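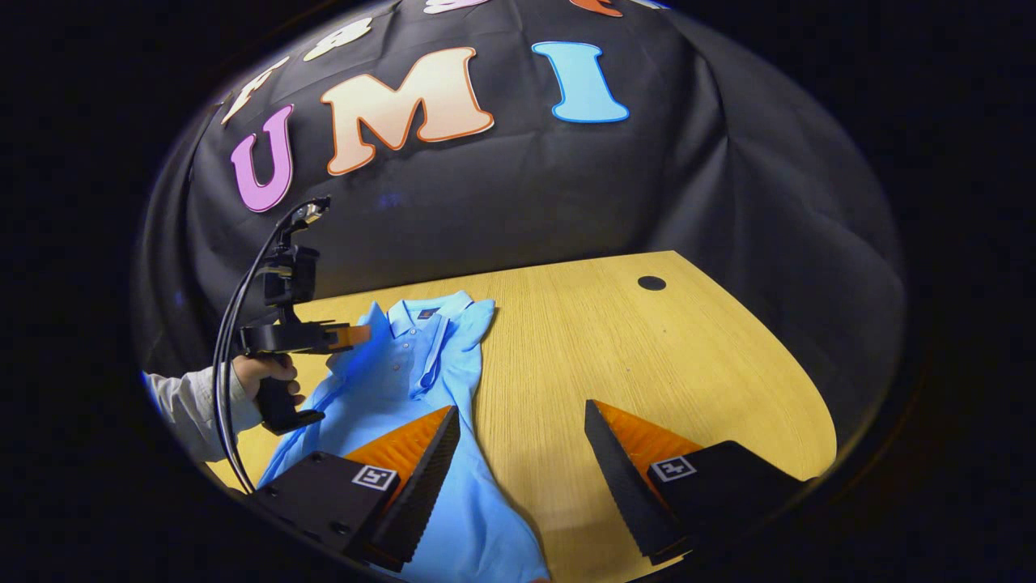
Progress report no. 2 to the Halero small grants desk
Shared workshop, unit 14
13th November

You gave us 4000 to build a pair of handheld grippers and collect enough folding demonstrations to train an arm on. I promised to write when there was something to report, and then again when you asked why I hadn't.

Money first. We have spent 2000, nearly all of it on the dull parts: camera mounts, screws, cable, filament, and the soft orange filament that costs more than the other kind and jams more often. The rest is set aside for the arm, which we are buying used from Stovitz if they ever answer the phone.

Both grippers are built and in use. The finger blocks went through several versions, the first of which could hold a shirt firmly provided you never wanted it back. We have gone over to soft triangular fingers with a ribbed black pad on the inner edge, and each block carries a square marker so the software can work out how wide the jaws are open. The markers were first stuck on with glue from the drawer marked "good glue." They are now stuck on with different glue.

Demonstrations: 102 usable takes so far, all on one light blue polo shirt, which has had a harder autumn than any of us. We start each take with it rumpled on the table, one gripper in each hand. Collars are the slow part. A sleeve can be picked up anywhere near the end and will more or less forgive you, but a collar picked up half an inch off brings the placket along with it, and then you are folding a shape that has no name.
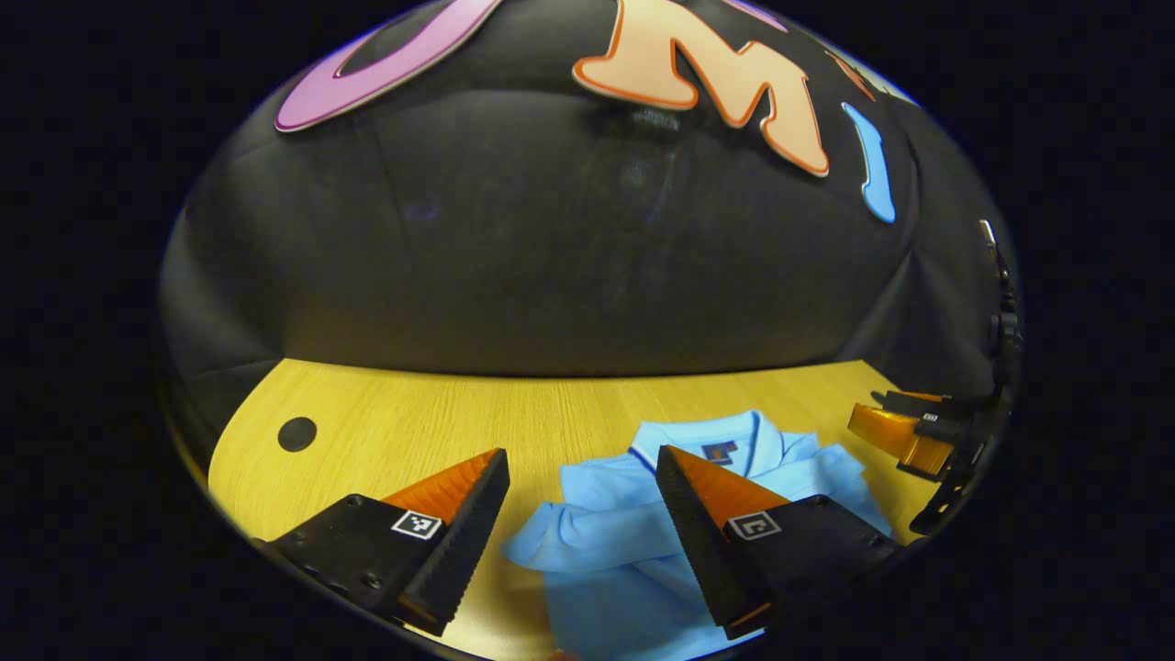 Why only one shirt?
We wanted the routine steady before changing the cloth, and a second color goes in once the collar takes stop needing do-overs.

Problems. The cables tug at the wrist on long takes, and Povilas Butkienė has rerouted them twice, with the second route being the first route plus a zip tie. The recording program (ours, called Lill, please don't look at the code) drops the last second of a take if you stop it too quickly. We now stop it slowly. A proper fix is on the list, underneath the heater.

The training run on the first batch finished. I have no result worth showing you, only a plot that goes down and then has second thoughts.

Next: finish the collar takes, add a darker shirt and a towel, collect the arm, bolt it to something heavier than the bench. I'd like to move the January review to the end of that month, as Trenari can't cut our base plate before then. Receipts to follow in a separate envelope, including the one with coffee on it.

3 comments
Share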